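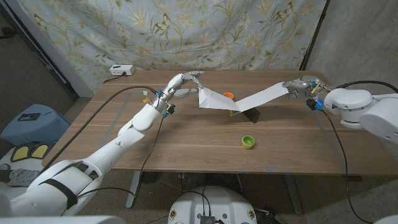

Paper, two bottle caps and the power strip on the big table, November 2020.

I have been saving bottle caps again. Charmaine Mabuza wants 1000 of them for a wall panel at Plivari, the craft room over the old shop, and I said I would help. My tin had 106 in it when I last tipped it out, and 29 of those were plain white ones off milk bottles, so she is very welcome to them.

The bright ones are harder to come by. The green cap with the yellow rim is my favourite so far and I would quite like to keep it. The little orange one is a good strong colour too, but there are never enough of that sort to make a proper patch. Charmaine's plan is to work from green at the bottom up to orange at the top, with the white used wherever she runs short.

I do the sorting on the wood-topped table — it is the biggest surface we have and the warm brown shows the colours up well. Caps go in rows on sheets of white paper, and then I fold the paper over and tip each row into an envelope. Plain printer paper works. Newspaper leaves ink on the white ones, as I found out in September.

The power strip lives at the back of the table and the cable tends to wander. I must get a clip for it. 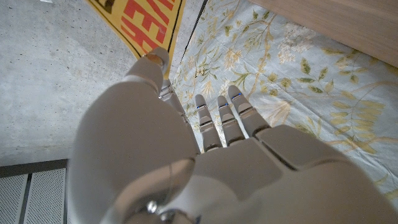
Fabric is the next thing to decide. Charmaine would like something behind the caps, so that the gaps between them don't show bare board, and Cyril Mottram has offered her a roll of grey felt. I think she should go patterned. I had the patterned fabric out with the yellow sign by it, and the yellow looked perfectly all right against the pattern, which makes me think the caps would too. Cyril says it will be too busy. He may be right, but felt collects dust and he won't be the one brushing it.

If you have any caps to spare, rinse them and take the card liners out first. Anything up to the size of a jam jar lid will do. Blue and purple are wanted most, and I have enough white.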